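Juvorden ouvre son atelier, et le robot serveur prend son temps

L'invitation parlait d'une « demi-journée de découverte ». Il fallait comprendre deux heures de démonstration, un discours et un café. Juvorden, qui met au point des automates de service pour les cantines et les maisons de retraite, recevait dans ses locaux de Plistwood une poignée d'élus, de gestionnaires de restauration collective et de curieux inscrits par courriel. En tout, 24 personnes, réparties en deux groupes.

Le produit s'appelle Dehghan. Il s'agit d'un bras articulé, posé à côté d'une table, que la société destine à la desserte des plateaux : ramasser la vaisselle, trier ce qui se jette, dégager la place pour le convive suivant. La plaquette distribuée à l'entrée promet « un service continu, discret et fiable ». Discret, il l'est assez, on s'entend parler à côté. Pour le reste, la visite laisse plus de questions que de réponses.

Omid Sadeghi, responsable technique, a mené la première partie. Il connaît sa machine et ne cherche pas à en cacher les limites quand on l'interroge franchement. Le bras travaille sous un éclairage réglé pour lui, sur une table dont la hauteur ne change pas, avec des objets qu'il a déjà rencontrés pendant les essais. Que se passe-t-il si un convive oublie sa serviette dans l'assiette, ou empile trois bols de travers ? « Il s'arrête et il appelle quelqu'un », a répondu l'ingénieur. Une gestionnaire de cantine a fait remarquer que son personnel, lui, ne s'arrêtait pas. On a ri, puis on est passé à la suite.

La suite, c'était Censide, le logiciel censé apprendre au bras à reconnaître ce qu'il a devant lui. L'exposé a duré 25 minutes, avec beaucoup de schémas et peu de résultats. Aucun taux de réussite n'a été communiqué. « Les chiffres bougent chaque semaine, les donner maintenant n'aurait pas de sens », a expliqué Pouran Naseri, chargée des relations avec les collectivités. C'est possible. C'est aussi, mot pour mot, ce que l'on entend depuis des années dans ce genre de réunion, et les élus présents, à qui l'on demandera tôt ou tard de voter une dépense, auraient sans doute préféré des chiffres provisoires à pas de chiffres du tout.

Sur le prix, même prudence. La société évoque une location mensuelle, entretien compris, dont le montant dépendrait du nombre de couverts. Elle n'a pas voulu donner de fourchette. Elle n'a pas davantage précisé qui paierait l'agent appelé à la rescousse lorsque le bras s'immobilise, alors que toute l'économie du projet repose là-dessus. Un service de midi laisse environ 45 minutes pour débarrasser une salle. Si quelqu'un doit rester à portée de voix pendant ce temps, on voit mal où se trouve le gain.

Restait la démonstration, attendue par tout le monde. Les visiteurs se tenaient derrière une ligne au sol, avec interdiction de la franchir et de toucher aux objets. Chaque manipulation était lancée par un technicien depuis un ordinateur, après un coup d'œil à la table. Entre deux essais, les pauses étaient longues. Le second groupe, qui attendait dans le couloir, a commencé avec un bon quart d'heure de retard.
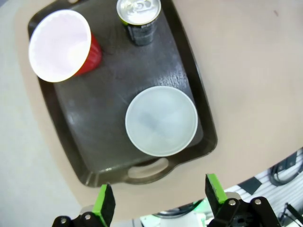
Le choix des exercices en dit long sur l'avancement du projet. Juvorden parle de réfectoires, de repas complets, de salles pleines, mais l'épreuve présentée tient sur un plateau en plastique brun foncé : un gobelet rouge, un gobelet blanc translucide et une canette encore fermée. Pas d'assiette, pas de couverts, pas de reste de purée. La pince, deux doigts noirs garnis de vert à l'intérieur, s'ouvre largement devant la découpe qui sert de poignée au plateau. Omid Sadeghi assure que cette poignée compte beaucoup, car elle offre une prise que le bord seul ne donne pas. Soit. Encore faudrait-il que les cantines aient toutes des plateaux de ce modèle, et celles de la commune n'en ont pas.

Interrogée sur ce point, Pouran Naseri a indiqué que le remplacement des plateaux « pourrait être étudié dans le cadre d'un partenariat ». Autrement dit, c'est à la collectivité de s'adapter au robot, au moins dans un premier temps. La gestionnaire de cantine, décidément en verve, a demandé si les enfants devraient eux aussi être remplacés par un modèle compatible.

Il serait injuste de ne retenir que les réserves. L'équipe est petite, elle a répondu à presque toutes les questions techniques, et certains visiteurs sont repartis convaincus que les tâches répétitives de la plonge finiront par être confiées à des machines. Un directeur de maison de retraite s'est dit « intéressé, mais pas pressé ». D'autres ont pris la plaquette sans laisser leurs coordonnées.

Juvorden annonce une seconde visite en juin, cette fois avec un repas servi dans des conditions réelles — c'est du moins le terme employé. La société n'a pas souhaité dire si les plateaux seraient fournis par elle ou par une cantine partenaire. Les inscriptions se feront par courriel, dans la limite des places disponibles.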